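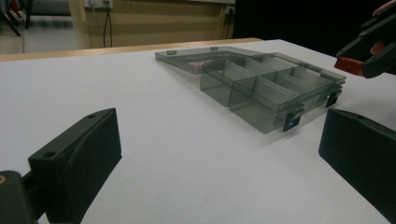 A compartment box with its lid open on a white tabletop.

Will a plastic box make you tidy? The woman across from me has spent 14 years going into other people's homes in Lolton to help them get rid of things, and she does not think so. She asked that I leave her name out of this, because some of her clients would recognize themselves.

I came in doubtful. Decluttering has always looked to me like a business that sells you the problem first and the cure second. I told her that before the coffee came, and she didn't argue.

"A lot of it is shopping," she said. "People call me in November, before family visits, and they've already bought the bins. I ask what's going in them and they don't know yet."

So why does anyone need to pay her? She charges $50 an hour, and a garage can take several visits. I asked what a client gets for that money that a free afternoon and a roll of trash bags wouldn't provide.

"Somebody sitting there," she said. "Most people can do it. They don't do it alone. They find a letter in the second drawer and that's the end of the day."

That sounded fair, though it also sounded like a job for a friend. She said friends are terrible at it. They tell you to keep things, or they want them.

I had brought along a page from Drokska, a storage company whose mailers show up at my house every few weeks. It promises a "calmer home in one weekend." She read it and handed it back. Had she ever seen that happen?

"I've seen a calmer closet in one weekend. The stuff was in the hallway."

She is less willing to be pinned down on how long the results last. I asked how many of her clients are still tidy a year later, and she said she doesn't keep track. I pushed on this. If she doesn't know, how can she tell people it works?

"I don't tell them it works. I tell them the room will be clear when I leave." She thought for a while. "Some call me again. I used to feel bad about that."

And now?

"Now I think it's like a haircut."

I'm not sure I buy the haircut. A barber doesn't let you think you'll never need another one, and her own flyer uses the words "for good." When I pointed to them she said her nephew wrote the flyer — and that she would look at it.

We talked longest about paper. She has clients with manuals for ovens they no longer own. One man had saved 584 grocery receipts in a shoebox, and she knows the number because he had written it on the lid. He kept the box. She let him.

"It took up one shelf. He liked it. What am I going to fix?"

It was the most sensible thing I heard all afternoon, and it didn't sound much like her trade. I asked if she has a junk drawer at home. She has two, and the second one sticks.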